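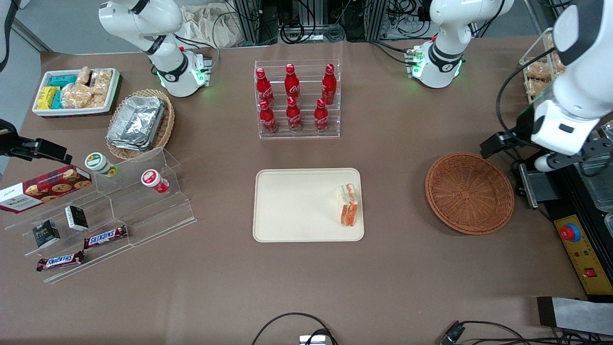
首页 社区动态 会议记录 小吃台 联系我们

Mumlow 小吃台碰头会记录
08/04/2023
到会:Han-gyeol Heo、Dorin Costache、Yang 那边来的两位同事,还有我(负责记录,也负责跑题)

先说一句,这份记录是我晚上回家照着手机里的速记补的,顺序可能跟当时说的不完全一样,大家看到哪里不对直接在下面改就行,不用专门来问我。

一、上次留下来的事

上次说要把长桌换成棕色台面的那张,已经换好了,大家都说顺眼。旧桌子搬去 Ciltis 那边了,搬运费还没报,Dorin 记得把单子给我(已经催第二遍了哈)。

价签的事继续拖着。Han-gyeol 想用手写的小卡片,我也喜欢手写的,可是我的字大家都见过……先挂着,下次再说。

二、桌面怎么摆

这一项讨论得最久,差不多把整个上午都聊进去了。我们是围着桌子站着说的,边看边比划,所以下面写得有点碎。

可乐架子留在中间靠后。透明亚克力的两层架,前排三瓶后排三瓶,红瓶盖整整齐齐的,我一看就很舒服!Yang 的同事提议混几瓶别的饮料进去,Han-gyeol 不同意,她说一混颜色就乱了,远远看过去不知道卖的是什么。最后定下来:架子上只放可口可乐,别的饮料另外找地方,至于找哪里,没人接话,我就先写“待定”。

架子前面那个奶油色的圆角托盘,专门放三明治。今天盘里就一个带包装的三明治,立着靠在右边,能看见白面包边和橙红色的馅。Dorin 觉得立着摆好,馅露在外面,比平放有食欲。我问那满盘的时候是不是也都立着,他说是,一个挨一个,从右往左排。行,就这么办。不过我还是担心拿走一个倒一片,开张那天我会盯着的。

托盘右边那只圆的浅藤篮先空着。关于它到底装什么,大家的意见如下:Han-gyeol 想放水果;Dorin 想放面包卷;Yang 的同事说放纸巾和小勺子最实用;我想放糖,被否了。表决结果是水果,只放不用切的那种,苹果、橘子之类。纸巾和勺子挪去收银那头。

左后方的白色长方托盘,零食都堆在里面,左半边是蓝绿色小包和黄色小包,右半边是透明袋装的浅色饼干。我个人觉得塞得有点满,伸手进去拿一包容易带出来好几包。Han-gyeol 说满才好看,稀稀拉拉的像卖剩下的。我们俩各说各的说了好一会儿,后来 Dorin 出来打圆场:左半边不动,右半边透明袋的减掉一些,放到桌子底下的箱子里随时补。我接受,她也接受,皆大欢喜。

铝箔餐盒继续用那只椭圆编织篮装着,摞起来。有人提到银色的盒子从外面看不出里面是什么,这个问题确实存在,盒盖上要贴标签,写清楚菜名和有没有坚果。标签纸 Zeltard 那边还有存货,我去要。

三、左边的阶梯架

透明阶梯架是新添的,大家好像都挺满意。Walkers 的深红色饼干盒斜靠在左上方,盒子上印着巧克力豆曲奇,小朋友一眼就看得到。Dorin 一开始想把它放到最下面,理由是够得着,我说够得着也意味着一天要被摸上百遍,他想了想就不坚持了。

上面一级的两只小圆罐,一只绿白标签配白盖,一只红白标签,中间要留空,不要并在一起。这是 Han-gyeol 特别交代的,我原话记下来:“离远一点,不然看着像一套,有人会问是不是买一送一。”她在别处开店的时候还真被问过!

下面那两只印着白字和金字的小黑盒也归这个架子,一高一低错开摆,保持现在这样。Yang 的同事问能不能再多进几款黑盒,我说先看卖得怎么样,六月再定。

擦架子用软布,别用厨房那块粗的。亚克力一花就难看了,这条请值班的人都看一眼。

四、钱

小吃台账上目前还有 1514 元。编织篮和托盘的钱已经扣掉了,搬运费没有扣(Dorin!单子!)。大家同意先拿这笔钱补饮料和三明治,其余暂时不动。

三明治第一批订 20 个,由 Ciltis 当天早上送。我问要不要多订几个以防万一,Dorin 说卖光了总比剩下强,剩下的最后都是他吃,他已经吃怕了。好吧,就 20 个。

五、谁做什么

饮料补货和架子摆放:Han-gyeol
三明治、搬运费单子:Dorin
标签纸、餐盒标签、这份记录:我
水果:Yang 的同事,开张前一天买好带来
手写价签:待定(愿意写的人请尽快自首)

六、零零碎碎

开张那天早上 7 点到,把台面先过一遍。钥匙在我这儿,我会早一点去开门,不过也请别六点半就给我打电话。

有人问桌布要不要铺。我反对,棕色台面本来就好看,铺了布反而托盘放不稳;Han-gyeol 觉得铺一条窄的也可以。没有结论,她说带一条来试试,到时候看实物。

Yang 的同事还问,摆好以后能不能贴一张位置图在墙上,换班的人照着补。这个主意太好了,我怎么早没想到!图我来画,画得丑不许笑。图上就标大件:可乐架、三明治盘、水果篮、零食盘、餐盒篮、阶梯架,小东西不标,不然又要改来改去。

另外,过敏提示牌的文字还差一句英文的,Dorin 答应写,写完发群里大家一起看看。

下次碰头的时间还没定,等 Ciltis 回复送货时间以后我在群里发投票。

记录人:我,初稿,欢迎改。

联系小吃台小组 | © Mumlow 版权所有 | 返回顶部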